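빌리리크 나눔가게, 잡동사니 상자 운영 방식 바꾼다

읽는 시간 4분

최종 수정 2024년 12월 6일

빌리리크의 재사용 나눔가게 볼리츠가 입구 쪽에 두던 '섞음 상자'의 운영 방식을 바꾼다. 섞음 상자는 따로 진열하기 어려운 작은 물건을 종류 구분 없이 담아 두고 손님이 직접 골라 가게 하는 상자다. 앞으로는 상자마다 담는 물건의 양을 줄이고, 깨지기 쉬운 물건은 처음부터 따로 받는다.

볼리츠는 지난 5월 옛 린드크비스트 문구점 자리에서 문을 열었다. 옷과 책은 받지 않고 장난감, 주방용 소품, 장식품, 문구류만 취급한다. 가게가 내놓은 집계에 따르면 개점 뒤 섞음 상자를 거쳐 새 주인을 찾은 물건은 모두 624점이다. 가격표를 붙여 선반에 올린 물건은 이 숫자에 들어 있지 않다.

운영을 맡은 파스칼 포스는 상자가 인기를 끌면서 오히려 물건 찾기가 어려워졌다고 설명했다. 그는 "처음에는 바닥이 보일 정도로만 담았는데 여름을 지나면서 점점 높이 쌓게 됐다"며 "손님들이 밑에 있는 것을 꺼내려고 위의 것을 전부 들어내고, 그러다 보면 컵 같은 것에 금이 간다"고 말했다. 금이 간 물건은 팔지 않고 폐기한다.

새 방식에서는 상자 하나에 담는 물건을 20점 이하로 제한한다. 물건이 빠지면 곧바로 채우지 않고 하루 두 번, 문을 열기 전과 점심시간이 끝난 뒤에만 보충한다. 남은 물건은 뒤쪽 창고에 보관한다. 창고 선반은 노후한 것을 떼어 내고 새로 짰으며, 선반 칸마다 들어온 달을 적은 종이를 붙였다. 오래된 물건부터 상자로 내보내기 위해서다.

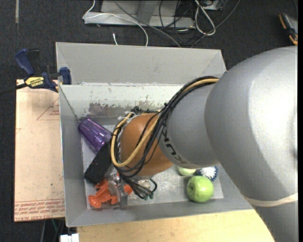

섞음 상자에 무엇을 넣을지는 크기와 무게를 보고 정한다. 손바닥에 올라가는 것, 다른 물건을 누르지 않을 만큼 가벼운 것이 기준이다. 재질이나 용도는 따지지 않는다. 그래서 회색 상자 안에는 주황빛이 도는 빨간 플라스틱 장난감과 옆으로 누운 반투명 보라색 플라스틱 컵, 윤이 나는 초록 사과가 한데 들어가기도 한다. 과일 모양 물건은 식탁 장식을 찾는 사람이 많이 묻는 품목이고, 플라스틱 컵은 아이가 있는 집에서 주로 가져간다. 유리컵과 도자기 잔은 이달부터 상자에 넣지 않고 계산대 옆 선반에 따로 놓는다.

가격도 단순해진다. 지금까지는 상자마다 값이 달라 손님이 물건을 들고 계산대까지 와서 확인하는 일이 잦았다. 앞으로 섞음 상자에서 고른 물건은 모양과 크기에 상관없이 모두 같은 값을 받는다. 여러 개를 고를 때 깎아 주던 관행은 없앤다. 포스는 "깎아 주는 기준이 그날 계산대에 선 사람마다 달랐다"며 "불만이 제일 많았던 부분"이라고 했다.

기증을 받는 절차도 일부 달라진다. 기증자는 물건을 씻어 말린 뒤 뚜껑 없는 상자나 종이봉투에 담아 가져와야 한다. 비닐봉지에 넣고 묶은 것은 받지 않는다. 안을 확인하기 어렵고, 풀어서 나누는 데 시간이 오래 걸린다는 것이 가게의 설명이다. 한 사람이 한 번에 맡길 수 있는 양은 상자 2개까지다. 이사나 집 정리로 물건이 많이 나온 경우에는 미리 전화로 날짜를 잡으면 된다.

장난감은 빠진 부품이 있어도 받는다. 다만 건전지가 든 것은 건전지를 빼고, 작은 조각이 떨어져 나올 수 있는 것은 기증할 때 말해 줘야 한다. 이런 장난감은 섞음 상자에 넣지 않고 계산대 안쪽에 두었다가 어른 손님에게만 내준다. 봉제 인형은 세탁할 공간이 없어 당분간 받지 않는다. 퍼즐과 보드게임은 조각 수를 확인하지 않고 그대로 팔기 때문에 교환이 되지 않는다.

단골손님들의 반응은 갈린다. 인근 눌토프 거리에 산다는 한 손님은 "잔뜩 쌓인 상자를 뒤지는 재미로 왔는데 조금 심심해질 것 같다"고 했다. 두 아이와 함께 온 다른 손님은 바뀌는 쪽이 낫다고 했다. 아이들이 상자 앞에 서도 안이 한눈에 들어와야 고르고 금방 나올 수 있다는 것이다. 계산대 앞에 놓인 의견함에는 상자 높이를 낮춰 달라는 쪽지도 여러 장 들어왔다. 가게는 받침대 하나를 낮은 것으로 바꿔 본 뒤 나머지도 바꿀지 정하기로 했다.

볼리츠는 겨울철을 맞아 기증 물품이 늘어날 것으로 보고 있다. 연말에는 집 안을 정리하면서 주방용품과 장식품을 한꺼번에 내놓는 집이 많다. 개점 첫해여서 비교할 숫자는 없지만, 이달 들어 전화 문의가 눈에 띄게 많아졌다고 포스는 전했다. 창고가 다 차면 기증 접수를 며칠씩 멈출 수 있으며, 이 경우 출입문에 안내문을 붙인다.

팔리지 않고 석 달이 지난 물건은 눌토프 거리의 공동 작업실로 보낸다. 작업실에서는 플라스틱 장난감과 그릇을 색깔별로 나눠 만들기 수업 재료로 쓴다. 지금까지 이곳으로 간 물건은 100점이다. 작업실은 뚜껑 없는 통과 손잡이가 빠진 바구니도 받고 있어, 볼리츠에서 받지 않는 물건을 들고 온 기증자에게는 작업실 위치를 알려 준다.

새 운영 방식은 이번 주부터 적용됐다. 섞음 상자는 입구 왼쪽 벽을 따라 놓여 있고, 바뀐 기증 안내문은 계산대에서 받아 갈 수 있다. 가게 앞에는 차를 세울 자리가 없어 무거운 짐을 가져오는 사람은 건물 뒤편 출입구를 이용해야 한다. 뒤편 출입구는 영업시간에만 열며, 벨을 누르면 직원이 나와 물건을 받는다.

공유 20 댓글 2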